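4. Rules for Setting Up and Running a Bin-Picking Cell

4.1 Why the rules were written down

The three sites in this study, Nembridge, Drustthorpe and Gromgate, ran the same picking task for a year before anyone compared notes. Each site had its own habits. At Nembridge the operator drove the arm to its home position before touching the bins. At Drustthorpe the operator paused the program and reached in. Gromgate had a written procedure, but it covered only the arm and left out the bins, the clamps and the cables. When we tried to pool the results, we found that a "failed pick" at one site was a "skipped pick" at another, and that a bin counted as fixed in place at one site would have been called loose at the next.

The rules below are the outcome of a review that began in June and was frozen on 17/03/2019. They do not replace the risk assessment that each site must carry out under its own national law, and they say nothing about the choice of arm or gripper. They cover the part of the work that sits between a finished risk assessment and a usable log: how the bins are held, how the parts are laid out, who may reach in and when, and what has to be written down.

4.2 Fixing the bins

Bins must be clamped to the work surface or to each other before the arm is powered. Weight alone does not count as fixing, even for steel bins. A bin that moves a few millimeters during a run makes every later pick position wrong, and the operator's first reaction is usually to push it back by hand.

Where two bins are used, one for picking and one for placing, they should share a clamped edge. Two clamps are the minimum, placed as far apart as the bins allow. Clamp handles should point away from the approach path of the arm. If a handle can't be turned away, its position has to be entered in the collision model as a fixed obstacle.

The floor of the bin should be checked for wear before each series. Scratched and blotchy metal reflects light unevenly, and all three sites saw false part detections that came from marks in the floor. We do not ask for new bins. We ask that an image of the empty bin be saved with the log, so that a false detection can be traced later.

4.3 Layout of parts

Parts are to be dropped from a tray or by hand and then left alone. Straightening them is not allowed, and neither is moving a part off a wall to make it easier to grip. Parts that touch each other stay as they fell. The number of each part type is recorded before the first pick. Figure 3 gives a layout with two part types.
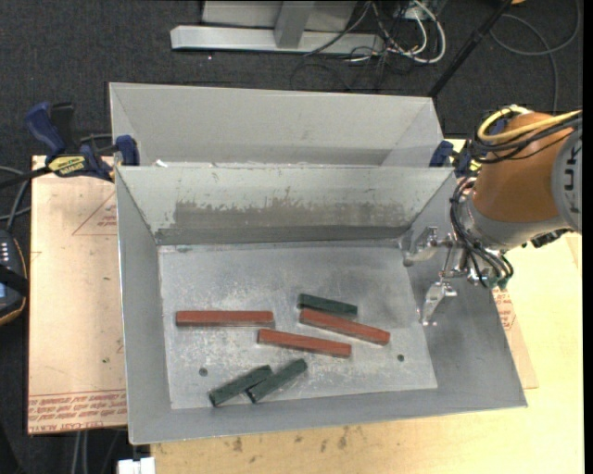 Figure 3. Picking bin with three red and three green blocks, gripper open and empty over the right side. The second bin stands behind, with clamps at both ends of the junction.

Ngan-ling Tse objected to this rule during the review and asked that the objection be printed with it. If the operators may not touch a part lying flat against a wall, she wrote, then a site with steep bin walls will log more failures than a site with shallow ones, and the rule ends up measuring the bin. She would allow one correction per series, done by hand with the arm locked out, and logged.

We kept the rule but changed the log. Sites now record the wall angle and the floor size of the bin, and failures on parts touching a wall are listed on a separate line. Comparisons between sites use both lines. Allowing a single correction was tried at Drustthorpe, and the operators there did not agree on when a part needed it.

4.4 Reaching into the cell

The most common breach in the first year was a short reach into the bin during a program pause. A paused arm is still powered. It can resume on a signal from another device, and at two of the sites the resume button was out of view of the person reaching in. The rule is now as follows.

No hand enters the bin unless the arm is in protective stop and the control device is held by the person who reaches in. The device may not be left on the table or on the floor next to the cell. If a second person is present, that person stays outside the reach of the arm and does not operate anything.

Sheets, trays and packing material on the work surface must lie flat and must not extend under the bins. Tools go back to the rack before restart. These points sound minor, but 8 of the stops in the Gromgate log came from loose items beside the bin.

4.5 Cables and hoses

Cables and hoses along the arm must be long enough for the full rotation of the wrist and short enough that no loop can reach the rim of a bin. Both limits are tested at low speed after any change of tool. Cables on the floor should be routed on the side where nobody walks. Coiled spare length is acceptable as long as it is outside the operator's standing area - we found no site that could avoid it altogether.

4.6 Logging

The pooled log holds 1039 pick attempts. An attempt starts when the gripper leaves its waiting position and ends when it returns, with or without a part. A skipped pick, in which the planner finds no valid grasp, is logged as an attempt with its own code. Attempts ended by a protective stop are kept in the log and left out of the success rate.

Each series is reviewed within 5 working days by someone who did not run it. At Nembridge this was done by Jihad Sleiman for all series. The other sites rotated the task among their operators, and the effect of that difference is taken up in Section 5.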